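자주 묻는 질문: 시범 데이터 수집 참여 안내
최종 업데이트: 24/11/2022

클램사이드(Clamside) 프로젝트에서 조작 시범을 기록하는 분들이 자주 보내시는 질문을 모았습니다. 장비 설치는 별도 설치 안내서를 보시기 바랍니다.

무엇을 모으는 프로젝트인가요?
사람이 로봇 팔을 원격으로 움직여 물건을 집고, 옮기고, 내려놓는 과정을 기록합니다. 기록 하나를 에피소드라고 부르며, 손목 카메라 영상과 관절 값, 그리퍼 개폐 값이 함께 저장됩니다. 이 자료로 보로스(Boros)라는 조작 정책을 학습시킵니다.

에피소드는 모두 몇 개가 필요한가요?
이번 차수 목표는 3000개입니다. 과제는 9종이고, 과제마다 필요한 수가 다릅니다. 남은 수량은 그랄티아(Graltia) 기록 프로그램의 첫 화면에 나옵니다.

로봇을 다뤄 본 적이 없어도 되나요?
됩니다. 처음 오신 분은 연습 에피소드 7개를 먼저 기록합니다. 연습분은 학습에 쓰지 않습니다. 검수자가 확인한 뒤 본 기록 권한을 열어 드립니다.

블록 과제에서 그리퍼는 어떻게 접근해야 하나요?
블록 바로 위에서 수직에 가깝게 내려갑니다. 손가락 두 개가 블록의 마주 보는 두 면 바깥에 오도록 맞춘 다음 닫습니다. 블록이 조금 돌아가 있으면 손으로 바로잡지 말고 손목 각도를 맞춰 주세요. 비스듬히 놓인 경우도 학습에 필요한 자료입니다.

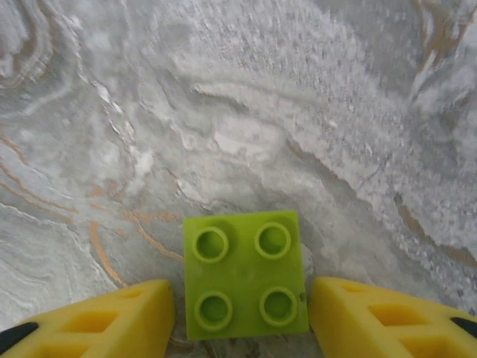 선소프(Sirnthorpe), 10월 — 블록 과제의 기록 기준을 작업장에서 다시 정리했습니다. 연두색 2x2 블록처럼 윗면에 돌기가 있는 큰 블록은 손목 카메라에 윗면의 돌기 네 개가 모두 보이는 상태에서 집는 것을 기준으로 합니다. 노란 손가락이 돌기를 가리면 높이를 조금 올려 다시 맞추시면 됩니다. 10월 이전에 기록한 에피소드는 다시 찍지 않습니다.

바닥에 무늬가 있어도 괜찮나요?
괜찮습니다. 회색과 흰색이 섞인 대리석 무늬 바닥도 그대로 사용합니다. 단색 바닥만 쓰면 배경이 바뀌었을 때 정책의 성공률이 떨어졌습니다. 다만 한 에피소드 도중에 바닥을 바꾸거나 밀면 안 됩니다.

영상 일부가 흐린데 버려야 하나요?
블록과 손가락 끝의 위치를 알아볼 수 있으면 제출하세요. 배경 쪽이 약간 흐린 것은 문제가 되지 않습니다. 화면 전체가 흐리거나 영상이 멈춘 구간이 있으면 ‘영상 불량’으로 표시합니다.

집다가 놓친 에피소드는 지우나요?
지우지 마세요. 놓친 뒤 다시 집었다면 끝까지 기록하고 ‘재시도’ 태그를 답니다. 끝내 집지 못했으면 ‘실패’ 태그를 답니다. 두 종류 모두 따로 분류해 보관하며, 재시도 기록은 학습에도 들어갑니다.

블록에 흠집이 있으면 교체해야 하나요?
작은 흠집은 상관없습니다. 금이 가서 집을 때 벌어지거나 조각이 떨어진 블록은 빼 주세요. 뺀 블록의 번호는 그랄티아의 물품 칸에 적습니다.

시작 위치는 매번 같아야 하나요?
팔의 시작 자세는 같아야 하고, 블록의 위치와 방향은 매번 달라야 합니다. 프로그램이 에피소드 전에 배치 번호를 보여 줍니다. 배치표에는 69가지가 있고 순서는 무작위입니다. 배치 번호를 건너뛰면 해당 에피소드가 자동으로 보류됩니다.

속도는 어느 정도가 좋은가요?
정해진 시간은 없습니다. 중간에 멈추지 않고 이어서 움직일 수 있는 속도면 됩니다. 화면을 보느라 오래 멈춘 구간은 검수에서 잘라 내는데, 그런 구간이 많으면 에피소드 전체가 반려될 수 있습니다.

손이나 얼굴이 영상에 들어가면 어떻게 하나요?
손이 잠깐 들어간 경우에는 ‘손 보임’ 태그를 답니다. 얼굴이 들어간 에피소드는 제출하지 말고 삭제 요청을 눌러 주세요. 삭제 요청분은 검수자가 열어 보지 않고 바로 지웁니다.

제출한 뒤에 태그를 고칠 수 있나요?
검수가 시작되기 전까지는 직접 고칠 수 있습니다. 상태가 ‘검수 중’으로 바뀐 다음에는 에피소드 번호와 바꿀 태그를 적어 수정 요청을 남겨 주세요.

반려 사유는 어디에서 보나요?
그랄티아의 ‘내 기록’에서 해당 에피소드를 열면 사유가 나옵니다. 사유가 비어 있으면 저장 오류이므로 다시 기록하지 말고 에피소드 번호를 문의란에 남겨 주세요.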